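THE SINGLE GLOVE SEASON

The Litcombe household newsletter has always tried to be useful at this time of year, so let us talk about gloves, and in particular about the one you have left.

Everybody starts the cold months with a pair. By the second week there is one in the coat and one in the car, and by the third there is one. I have lived in Wedley long enough to believe the other halves go somewhere together. Last June, when I finally pulled the bench away from the wall in our back hall, I found a mitten, a bus schedule, a fossilized clementine and 445 pieces of dry cat food. (My youngest was paid by the piece to pick them up, which is how I know.) I did not find a glove that matched any glove I own.

This year I decided to get organized. I cleared the hall, the coat closet, both cars and the shelf over the dryer, and put everything meant for a human hand in one heap on the kitchen floor. If you try this, pick an evening when no one needs the floor. Mine took two sittings and a pot of soup.

The sorting itself is simple enough. Complete pairs go in one pile. Singles go in another. A third pile forms without your permission, made up of pairs that are complete but that every member of the family denies ever wearing. Ours included a set of yellow rubber dish gloves in a size I would call ambitious and some leather driving gloves that belong in a better car than either of ours.

Now for the pairs. Clip them together at the cuff with a clothespin. I know there are nicer systems. Forsberg Hardware sells a wall rack with little brass clips and a card explaining how it will change your mornings, and it may well do that, but a clothespin costs next to nothing and you will not feel bad when the dog eats it. Please don't roll one glove inside the other like socks. It stretches the cuff, and a stretched cuff lets in snow for the rest of its life.

Knit gloves get washed in cool water with a small amount of whatever you use on sweaters. Squeeze, don't wring. Anything with a rubbery or foam feel to it should be checked for a tag first, and if the tag has worn away, treat it gently and hope. Lay them flat on something smooth and press the fingers together with your palm so they don't dry into a claw. I ignored this advice in my twenties and owned, for several years, a pair of gloves that always looked as though they were about to play the piano.

Keep them away from the radiator. I say this every year and every year I get a phone call.

That leaves the singles, which is really why I am writing. The usual guidance is to give a lone glove until spring and then let it go. I find I can do this with wool. Wool gloves are all slightly disappointed anyway. The sporty ones are much harder to give up, the dark stretchy kind with a bit of printing on the back, because they cost more and because they look as if they had plans.

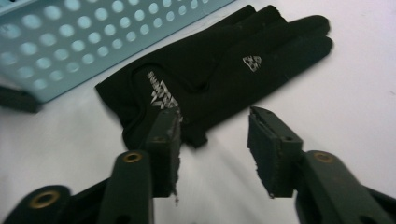
A black glove with a white logo near the wrist and a smaller faceted emblem farther up the back is at least easy to describe over the phone, should you ever find the person to call. Plain black gloves are hopeless. If you are buying new ones this winter, get something with a mark on it, or put one there yourself. A few stitches of bright thread inside the cuff will do. My own system is orange for me and green for everyone else, and I am told this says something about me.

Zorstead Lane readers have their own view of it. One wrote in to say that singles should never be thrown out at all, that she has worn mismatched gloves for 10 winters and been stopped only once, by a child, who approved. Her one rule is a left and a right, which she learned after a long walk with two lefts. She also wants it known that an odd glove is very good for dusting blinds, and that she would take any spare rights off our hands.

I tried the blinds and she is correct. You put the glove on, dampen the fingers, and run them along the slats, and you come away with a gray glove and a fairly low opinion of your housekeeping. Wash and repeat.

The swap basket will be inside the door of the Litcombe hall again until the thaw. Last winter more than 500 gloves passed through it and exactly 2 of them matched, so manage your expectations. Clean items only, please, and check the fingers first for tissues, coins and cough drops. Rights are especially welcome.

Litcombe Household Newsletter | Tuesday, November 23, 2021 | Contact the editor | © Litcombe Newsletter, all rights reserved | Back to top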